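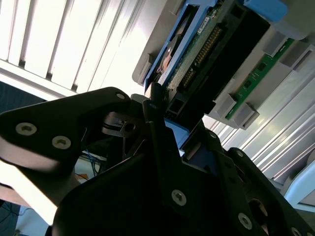

4. Swapping the hard drive

Okay, this is the part of the guide people email me about the most, so I've rewritten it and tried to go slower this time. If you've already got the side panel off and the machine lying flat (that was section 3), you're ready to go. If you haven't, go back and do that first, please!

Before you start

Shut the computer down all the way. Sleep doesn't count. Pull the power cord out of the back, then hold the power button in for 15 seconds to drain whatever is left. I used to skip this, and then I killed a perfectly good drive in the Wurkach office and had to explain myself, so now I do it every single time.

You'll want the new drive still in its bag, a small Phillips screwdriver in case your caddy uses screws, and a cup or dish for anything tiny. Touch bare metal on the chassis before you pick up the drive, and again if you've wandered off for coffee (I always have).

CAUTION: If you haven't backed up, stop and do it now. Swapping the drive doesn't move your files across.

Taking the old drive out

1. Find the blue plastic caddy. The drive sits inside it, and the two come out of the chassis together.

2. Unplug both cables from the drive, the wide power one and the narrow data one. Hold them by the plug and pull straight back. If the data plug has a metal tab, squeeze it first.

3. Pinch the two release tabs on the caddy and slide it toward you. It'll feel stuck for the first little bit and then let go all at once, so keep your other hand close.

4. Set it down on something soft with the circuit board facing up. Keep your fingers off the green board and especially off the gold contacts.

5. Flex one side of the caddy outward, just a little, and lift the drive free. On the older Ellard caddies you have to take out 4 screws first. Put those in your dish, you'll need them in a minute.

Note: Margarida Peixoto wrote to tell me that her caddy had a rubber washer around each pin and that one of them stayed behind on the old drive. Check for that before you put the old drive away! Without the washer the new one hums like a fridge.

Putting the new drive in

6. Hold the new drive next to the old one and turn it until the connectors are on the same side. It's really easy to get this backwards, and you won't find out until the cables don't reach.

7. Press the drive into the caddy until the pins line up with the side holes. If yours has screws, snug is plenty.

8. Slide the caddy back into its slot until it clicks. No click means it isn't seated, so take it out and try again, and don't lean on it.

9. Plug the cables back in, data first and then power. Both plugs are shaped to fit one way only.

First start

Leave the side panel off for now. Plug the power cord back in, keep your hands out of the case, and turn the computer on. Go into the setup screen and look for the new drive in the list. If it's there, shut down, unplug, put the panel back on, and move on to section 5 for the system install.

If it isn't there, it's nearly always the data cable. Shut down, unplug again, and reseat it at both ends, including the end on the main board. Error 2731 on a Clinitz machine means the same thing, so try the cable before you send the drive back.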